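Water-based poly or hardwax oil on a blond kitchen table?

Forum: Finishing and Refinishing

stelios_b
Posted in June, 8:14 pm

I have a light table that sits in a south window and gets used for three meals a day plus homework. The old finish is worn through where the plates go. I want to strip it and keep the color as close to bare wood as I can. My last project was a dresser with oil-based poly and it went orange inside of two years, so that's out.

Down to water-based poly or hardwax oil. A quart of the oil at the local place is $179, which seems high to me.

fkusuma
8:40 pm

Water-based. Three coats, sand lightly between them, wait a couple of weeks before you put anything heavy on it. Mine has had kids at it for six years and it's still pale.

H_McKinnon
9:02 pm

I'd go the other way. Poly is fine until it gets a deep scratch, and then you're redoing the whole top. With the oil you scuff the bad spot and rub in more. $179 is too much though. Try Antoniadis, they sell the small cans and one should do a table.

fkusuma
9:11 pm

You also have to keep oiling it. Most people don't, and then you get water rings.

H_McKinnon
9:15 pm

Once a year. It takes an hour.

polyxeni_t
9:37 pm

I used a water-based satin on a top with a lot of wavy grain and was worried it would look flat. It didn't.

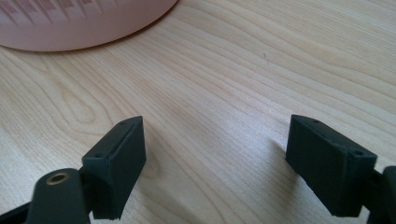
Grain on the tabletop, with the oval figure left of center

There's a bit more shine than I wanted for a satin. If you want it duller, get the matte and stir it well. The flattening stuff sinks to the bottom of the can.

stelios_b
9:52 pm

That's close to the color I'm after. Did you seal it first?

polyxeni_t
10:05 pm

No. I wiped it with a damp rag to raise the grain, let it dry overnight, sanded with 220, then went straight to the first coat.

ruthm
10:20 pm

Do a test on the underside first, both products. Leave the boards or the leaf in that window for a month if you can wait. Wood darkens or yellows on its own in sun and no clear coat stops all of it.

H_McKinnon
10:31 pm

Agree with Ruth on the test. Still say oil.

stelios_b
7:06 am

I have a spare leaf, so half will get the poly and half the oil. Will post when it's been in the window a while.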